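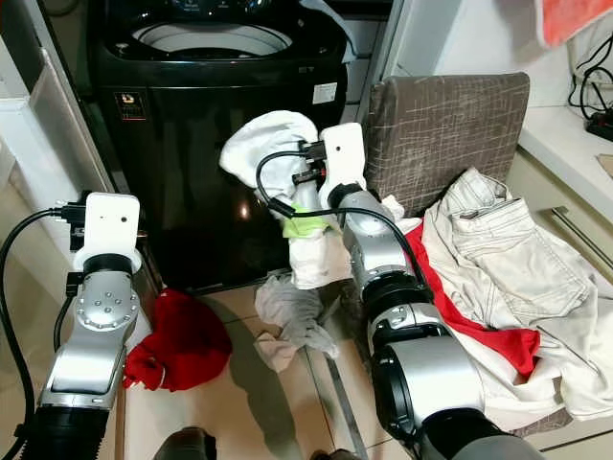
Home Files Issues Versions Contact

Search this collection Go

Grundstead Laundry Words

A word list of household washing, in 17 languages

README, version 3 (October)

Grundstead Laundry Words is a collection of words and short phrases which people use at home when they speak about washing clothes. It contains 3,029 entries. Each entry is one word or phrase in one language, with an English gloss, a topic, and where possible a sentence in which a speaker really used it.

The collection started as a list for interpreters. Iqra Qureshi was interpreting for tenants in Grundstead who had disputes about repairs, and she noticed that her dictionaries were good for law and poor for the kitchen. They had three words for "tenant" and none for the gray fluff that stays in the filter. She began to write such words in a notebook. Later Jussara Peixoto and Kwok-wai Liao joined, and the notebook became a table.

What is inside

The main table is words.tsv. It is tab separated, UTF-8, with one header line. The columns are:

id – a number which never changes, also when the entry is corrected
lang – language code
form – the word as the speaker writes it
roman – romanized form, empty for languages in Latin script
gloss – English gloss, kept short
topic – one of 36 topics, listed in topics.tsv
sentence – a sentence from the interview, if there is one
speaker – speaker code, from S01 to S40
note – free text, in English

The file speakers.tsv gives for every speaker the age group, the first language and the other languages used at home. It has no names and no addresses. We removed the column "street" from it after version 1, please do not use the old copies.

The topics are not equal in size. "Stains" is the biggest, and people enjoyed this topic very much. "Ironing" is smaller than we expected. Many of the younger speakers had no word for an iron's steam button in their first language and used the English one. We kept these borrowings and marked them with "loan" in the note.

How the words were collected

We spoke with 40 people, at their homes or by telephone. Every interview followed the same order: sorting, washing, drying, folding, putting away, and then things that go wrong. We asked the speaker to explain to us how to do a wash, as if we were a young cousin who has just moved in. Only after this we went back and asked for single words.

In home visits we pointed at objects and parts and asked for the name. The small symbols on a control panel were a good source. Two people in one family can call the same symbol by different names, and we wrote down both. 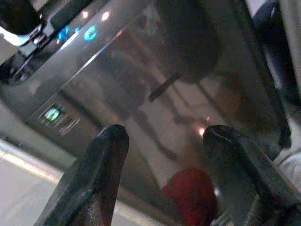
Blue lit symbols on a glossy dark panel.

The telephone interviews have fewer words for parts and more words for actions. If you compare speakers, please take this into account. The column "mode" in speakers.tsv says which kind of interview it was.

Fung-ping Tu transcribed the Cantonese and Hakka interviews. Fengying Yan transcribed the Mandarin ones and also checked all the romanization. For Urdu and Punjabi it was Iqra, for Portuguese Jussara. In the remaining languages the speakers wrote the words themselves and we typed them from paper, so there the spelling follows the habit of one person.

Decisions about glosses

A gloss is not a definition. We write the English word which an interpreter would say in the same moment. For example, one Portuguese entry could be explained as "to leave the clothes in water with soap before washing", but the gloss is simply "soak". The longer explanation goes to the note.

For verbs we use the bare form. For nouns we use the singular, except when the thing is normally plural. We did not mark grammatical gender in version 3. We tried it in version 2 and it was inconsistent – sometimes the article was already in the form column, sometimes not.

Brand names used as common words are kept when the speaker used them so. "Brava" is the most frequent one in our data. Older speakers in Grundstead use it for any powder in a box, also as a verb. In the table it is in lower case when it is a common word.
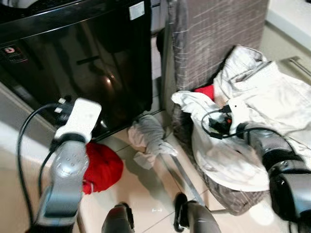 The same question came with "shih", which is in the table twice. Entry 412 is the Mandarin word for "wet" in an older romanization, written by the speaker herself. Entry 1877 is the surname Shih, from the repair shop where one family always goes, and in this family "to call Shih" means that the machine leaks. Fengying wanted to delete the second one. We kept it with the note "family use", and there is now a small group of entries with this note.

Known problems

Hakka has only one speaker, and she grew up in Skulville from the age of six. Please do not treat her forms as typical for any region.

The topic "smells" overlaps with "stains" and with "damp". We gave every entry a single topic and this was sometimes a matter of taste.

Some sentences were shortened in typing. They are marked with three dots, but in version 1 the dots were forgotten, and perhaps not all of them were found again.

Fabric names are weak. The speakers said "the good one", "the thin one", and we could not always decide which material was meant. In such cases the gloss repeats what they said.

Changes in version 3

Added the column "mode"
Romanization checked for all Chinese languages
Topic "shared machines" separated from "neighbors"
Duplicates in "pegs and lines" removed
Corrected the code for Punjabi, which was wrong in the whole file

Use and citation

You may use the collection for teaching, interpreting and research, and you may copy it with this README. Please do not try to find out who the speakers are. To cite it, write: Qureshi, Peixoto, Liao, Tu and Yan, Grundstead Laundry Words, version 3.

Corrections are very welcome, also for a single word. Please send the id of the entry, the form you would prefer, and in which family or place you heard it.

Contact the editors | © Grundstead Laundry Words | Back to top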